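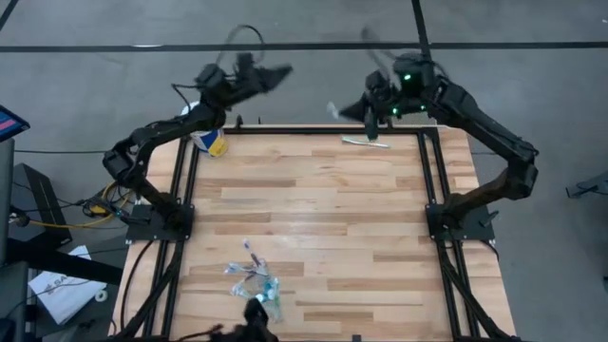

Both arms over the bench, toothbrushes and wrappers still to sort.

I've been living with the Giston gripper set for 86 hours of bench time now, one on each arm, and I'm quite fond of it! The narrow tips are lovely on thin, crinkly packaging (my old Dulturero pair just squashed everything) and swapping them over takes one hex key and a bit of patience.

Grumbles? The cables want more slack than the manual says, and the closing force drifts a touch once the motors warm up. At £268 each I'd have liked a spare set of tips in the box too. The Abbasi ones are cheaper, but they're slow, and slow drives me up the wall. Four stars, and I've ordered a third.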